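2024-02-13
Tissue bench, session notes. Present: self, B. Ibarra. Copy to E. Sotomayor.

Purpose: check whether the new specimen prep gives a surface we can cut and close repeatably. The last batch was too stiff at the edges and tore at the bite points.

Specimen: one piece from the Bellstead delivery, thawed overnight in the small refrigerator, trimmed to fit the Campos tray. Rinsed twice in saline. Pinned at the corners and once midway on each long side. Benito wanted more pins. We left it at that to keep some give in the middle.

Tray log number 478. Saline from the 1000 mL bottle opened this morning, date written on the cap.

Lighting: overhead room lights off, ring light only, set to 40 percent. At higher settings the wet surface glares and the cut line is hard to follow. The corners go dark at this level. Acceptable for short incisions near the center, not for anything that runs out to the pins. Try a second light from the right next time.

Prep notes:
Surface blotted once with gauze before the first cut. Do not blot again after cutting, it pulls the edges open.
Room at 17 C. Surface dulls if left alone between runs. Mist from the spray bottle, two pumps, from well back.
Blade changed after each incision. Used blades to the sharps box by the sink, which is close to full.

Incision 1: straight, parallel to the long side. Too shallow at the start, went over it a second time. Discarded for closure work, since the double pass leaves a ragged lip.

Incision 2: diagonal, single pass. Clean edges. Better of the two. Used for the grasp and approximation checks.

On the second one we started at the low end and worked up. Grasp the near edge first, small bite, lift only enough to see the underside, then bring the other edge across. If the bite is too large the edge rolls under and the two sides do not meet.

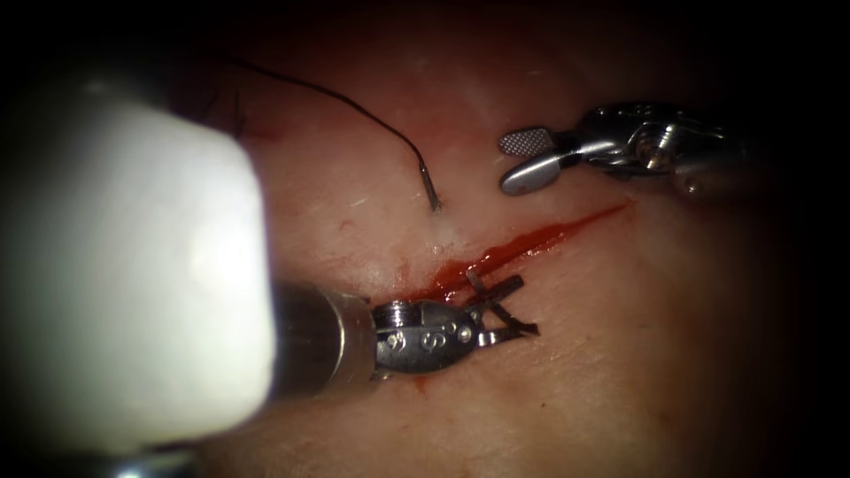 Jaw opening matters more than I had in the protocol. A narrow opening picks up one edge. A wide one tends to take both, and then the line has to be released and started over. Changed step 6 to read "open narrow, approach along the line." Benito to check the wording against the Clodico sheet so the two documents agree.

Red on the line makes the low end easy to find and the upper end harder, where it thins out. For scoring, mark both ends with the skin marker before cutting. Add to checklist.

Cleanup: tissue bagged and in the waste freezer. Tray soaked in enzymatic cleaner, rinsed, on the rack. Pins counted back into the tin. Bench wiped down twice.

To do:
Order sharps box and gauze (Kirkach, same item as July).
Ask Ezequiel whether the next delivery can be cut thicker.
Second light, clamp mount.
Repeat incision 2 on fresh specimen, same pin layout.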